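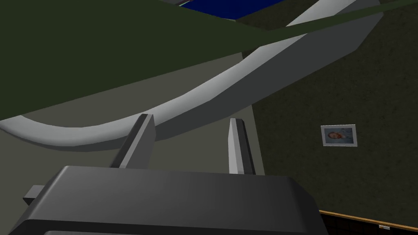 Two gripper fingers, pointing away from us. Computer render.

Reading time: 4 min

The Grollby rink opens its doors to the public one afternoon in June, when no sane person is thinking about ice, and I drove 85 kilometres to be there. I own one pair of skates and have a bad knee, and I've had strong opinions about rink boards since a game in bantam that I'm told everyone else has forgotten.

You go in past the skate-sharpening window, which was closed for the open house. So was the canteen, apart from the coffee. A teenager in a Grollby Minor Hockey hoodie gave me a visitor sticker and asked if I was somebody's grandfather. I'm 53.

Our tour was led by Rogelio Sebastian, who has run the ice plant for long enough to refer to the compressors by gender. He took fourteen of us into the plant room, handed out foam earplugs and then gave a ten-minute talk. I caught "brine," "the old one" and what may have been "never touch that." A man in a Leafs toque nodded through the whole thing. I asked him afterward what he'd learned and he pulled out an earplug and said, "Pardon?"

The slab itself was the best part. With the ice out, a rink is a very large concrete floor with an air of disappointment. Rogelio walked us to centre and explained how they put the sheet back in: thin coats of water, then white paint, then more water, then the lines, then a great deal more water. The lines are done by hand. One year the blue line at the north end went in six inches off and stayed that way until spring. The home team finished with its best offside record in ages and has been nostalgic about it ever since.

Upstairs, in the room where they hold banquets and the less cheerful sort of parent meeting, Remo Orlandini had set up the history table. Remo coached the Grollby juniors for 6 seasons and keeps the scrapbooks. He showed me a program from the night the rink drew its record crowd, 671, to see Grollby play Plotard in a semifinal. Grollby lost. The scrapbook is oddly vague on the score, and so was Remo, who had been behind the bench.

"We outshot them," he said. He said it again when I was leaving.

Plotard is the next town over and has a newer rink with heated seats. It came up often. I counted nothing, but I'd guess every person on staff managed to mention the seats, always in the tone you'd use for a neighbour's pool.

The afternoon finished with the unveiling of the new scoreboard, a Tasivlow, bought after two winters of 50/50 draws and a bottle drive. The old one could only show an odd number of penalty minutes if you hit it. The Tasivlow lit up on the first try, HOME 88 VISITOR 88, to warm applause, and held that score for the rest of the event. Rogelio said it was a test pattern. Remo said it would've been a heck of a game.

There was cake after that. I had a corner piece with most of a goal crease on it.

If you go next year, park on the curling club side, as the main lot is gravel and they mean it. Bring a sweater even in June. The dressing rooms are open too, and I'd recommend a quick look and a held breath. The Zamboni, known as Song for reasons three people explained to me three different ways, can be sat on but not started. I asked.

Search this site Enter keywords Go

Contact | Copyright, all rights reserved | Back to top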